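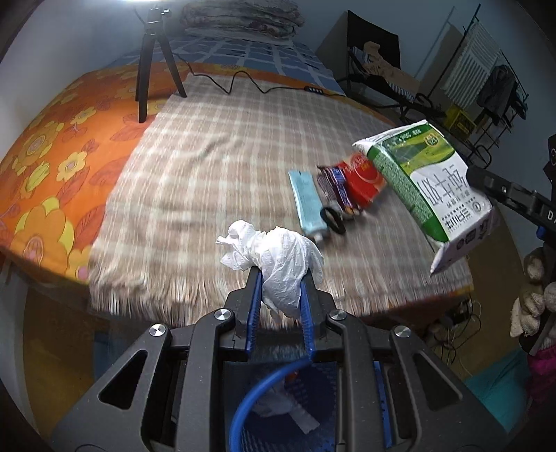 Crumpled tissue, held above a blue basket.

Ngân Lưu has been looking after home appliances at Gruker for four years, and she still gets excited about a dishwasher. Within minutes of sitting down she has pulled the cutlery drawer out of one to show me the runners.

"Feel that!" she says. "We went through so many versions of that slide. You use it every day, so it ought to be lovely."

The drawer belongs to the Urow, the slimline dishwasher that reaches shops in March. It is a quiet thing with two dials and no screen, and it does not connect to anything. I ask whether that was a hard sell inside the company, and she laughs.

"A bit, yes. But people kept telling us they wanted a machine they could mend. So we put the money into the pump and the door seal instead, and you can change both with one screwdriver."

Repairs are clearly her favourite subject. Gruker will keep 100 spare parts in stock for the Urow, right down to the little wheels on the lower rack (mine at home lost one last winter, so I was listening closely), and the paper manual has proper drawings in it.

Esben Mogensen, who runs the Kakomar chain of kitchen shops, joins us halfway through with a pot of coffee. He has taken the machine for all 20 of his branches and is just as keen.

"I've sold dishwashers most of my life and the first thing people ask is how long it'll last," he says. "Now I can open the bottom panel and show them what's inside – they love that."

His one grumble is the colour range, white or grey and nothing else. Lưu says a dark green is being tested at the Rweyemamu plant, where the doors are painted, though she won't promise it for the first batch.

What comes next? A washing machine built along the same lines, she hopes, with a drum bearing you can get at from the back.

"I've got a drawing of it on my kitchen wall," she says. "My family are sick of it."

Interview published 8/19/25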